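Jekivora 理赔文本数据集说明

版本说明:当前版本为第 3 版,更新于 2023年8月27日
维护人:Mahfuz Siriwardena
数据审核:Wolfram Wegener

一、概况

Jekivora 收录家庭财产险和租客险的理赔往来文本,用于训练和评测文本分类、字段抽取两类模型。全部文本为中文,共 3,750 份案卷。每份案卷对应一次报案,包含报案陈述、补充材料说明、查勘记录摘要和结案通知,四部分不一定齐全。小额案件经常没有查勘记录,撤案的没有结案通知。

案卷来自 Gonelwood 和 Jellham 两家理赔代办机构,两边的文书习惯差别较大。Gonelwood 的报案陈述多由坐席代录,句子短,时间地点写在最前面;Jellham 的多由客户自己填写,常有口语、错字和重复。使用者如果只在其中一家的数据上训练,换到另一家时字段抽取的结果会明显变差,建议两边混合使用,评测时分开报告。

二、目录结构

cases 目录下是案卷正文,每份一个 JSON 文件,文件名即案卷编号。
labels 目录下是标注结果,与正文同名。
splits 目录下有 train、dev、test 三个列表文件,每行一个案卷编号。
docs 目录下是标注手册和险种对照表。
旧版目录 raw_text 已经删除,仍在读取这个目录的脚本请改为 cases。

三、字段

case_id:案卷编号,字符串,不要转成整数,开头的零有意义。
source:来源机构,取值为 gonelwood 或 jellham。
policy_type:险种,取值为 home 或 renter。
peril:出险原因,取值见对照表。常见的有水管爆裂、楼上漏水、火灾、盗窃、玻璃破碎、家电电压损坏。
statement:报案陈述,已脱敏。
supplement:补充材料说明,可为空。
survey:查勘记录摘要,可为空。
decision:处理结果,取值为 paid、partial、denied、withdrawn。
amount_band:赔付金额档位。原始金额不提供,只给档位,档位边界写在对照表里。

peril 只标一个值。一份陈述里同时写到漏水和家电损坏时,按最先发生的原因标注。陈述中看不出先后的,标为 mixed。mixed 类在训练时怎么处理由使用者决定,基线脚本的做法是直接跳过。

四、划分方式

测试集 600 份,按报案人去重,同一报案人的案卷不会同时出现在训练集和测试集里。开发集 221 份,只从训练部分抽取,没有按险种做分层,租客险的比例略低。其余全部为训练集。

请不要自行重新随机划分后再与基线比较。第 2 版时有使用者这样做,得到的分数偏高,原因是同一客户的多次报案用词非常接近。
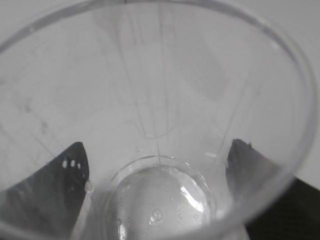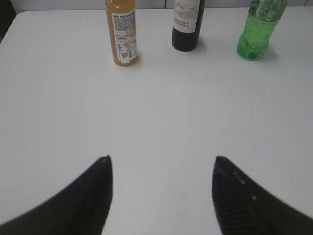
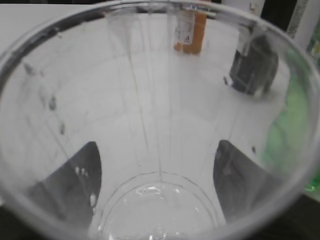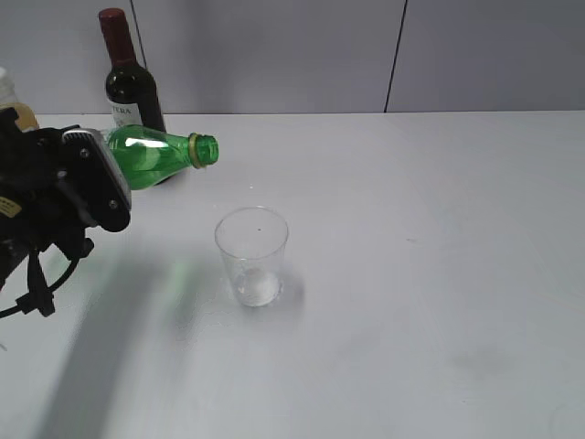 五、标注过程

每份案卷由两名标注员独立标注,不一致的交 Wolfram Wegener 裁定。标注员都做过理赔内勤,上岗前先读手册,再试标一批不计入正式数据的案卷。

分歧最多的是 decision 里的 partial 和 paid。客户索赔金额被核减,但核减的部分只是免赔额时,第 1 版有人标 partial,有人标 paid。从第 2 版开始统一标 paid,免赔额不算核减。折旧算核减,标 partial。残值由客户保留并从赔款中扣除的,也标 partial。

另一类分歧在楼上漏水。租客险客户报的漏水,损失对象有时是房东的地板和墙面,不属于租客自己的财产。手册规定 peril 仍按漏水标注,损失对象不影响出险原因。至于是否赔付,以结案通知为准,标注员不做判断。

撤案的案卷一律标 withdrawn,即使往来文字里已经提到拟赔金额。

六、脱敏

姓名、电话、证件号、银行卡号、门牌号、保单号均替换为占位符,例如【姓名】【电话】。城市名保留到省级。日期整体平移,同一案卷内各日期之间的间隔不变,因此可以计算报案时效,但不能用来分析季节因素。每年 3 月前后水管爆裂偏多这类规律,在本数据里看不到。

脱敏先由规则处理,再人工通读。客户自己填写的文本里偶尔会有写法特殊的电话号码,例如用汉字和数字混写,规则容易漏掉。发现残留个人信息的,请把案卷编号发给维护人,不要在公开的问题列表里贴原文。

七、基线

baseline 目录下提供三个脚本:词袋加线性分类、字符级卷积、预训练模型微调。三者都只读取 statement 字段。加入 survey 后 decision 的分类结果会提高不少,但查勘记录里经常直接写有“建议按责任赔付”一类的话,等于提前给出答案。报告结果时请注明用了哪些字段。

字段抽取任务使用 Sheikh 工具包里的评测脚本,按字符位置严格匹配。占位符计为一个整体,不拆开计分。运行前请确认文件编码是 UTF-8,Windows 下另存过的文件可能带有 BOM,会使位置整体偏移一位。

八、使用限制

本数据只用于研究和教学。不要用于核保定价,也不要用于对真实客户的自动拒赔。案卷只覆盖两家代办机构,险种条款也不统一,处理结果不能作为某类损失应不应该赔的依据。具体赔付以各自保单的条款为准。

不得尝试还原报案人身份。转发给他人时请连同本说明一起转发。

九、已知问题

部分 Jellham 案卷的 supplement 字段里有重复段落,是原系统在客户多次提交时拼接造成的,目前没有清理。
少量案卷的 survey 为英文缩写夹杂中文,缩写没有统一,对照表只收录了其中常见的一部分。
玻璃破碎一类数量偏少,按类别单独报告时波动较大。
amount_band 为空有两种情况:未赔付,或原始金额缺失。第 3 版还不能区分这两种情况,只能结合 decision 判断,decision 为 paid 而档位为空的即为缺失。

十、版本变化

第 3 版:补充租客险案卷;删除 raw_text;修正一批 case_id 开头的零丢失的问题;测试集改为按报案人去重。
第 2 版:统一 partial 与 paid 的标注口径;新增 amount_band。
第 1 版:首次整理,只有家庭财产险。

第 1 版和第 2 版不再提供下载。需要核对旧结果的,请联系 Mahfuz Siriwardena,来信写明使用的版本和案卷编号。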